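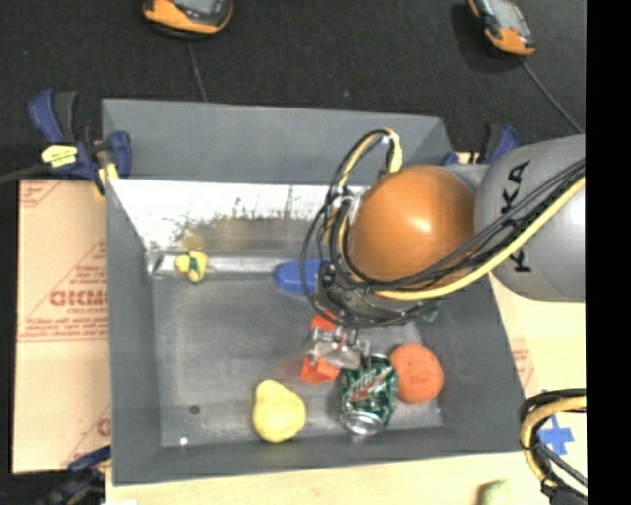

By T. Đặng

Thick academic handbooks on politics and psychology wear out at the hinge first. To save a loose one, roll a knitting needle in white PVA glue and slide it down the gap between the spine and the text block. Close the book, press along the groove with a bone folder, and leave it under weight for 12 hours. Wax paper inside each cover keeps the endpapers from sticking.

Shelve anything over 700 pages upright and snug, or lay it flat. My 724-page reader on voting behavior leaned for one summer and the spine twisted — it never went back.

Pencil notes come off with a white vinyl eraser, one direction only. Leave ink alone. For a musty smell, stand the book open in a box with baking soda for seven days.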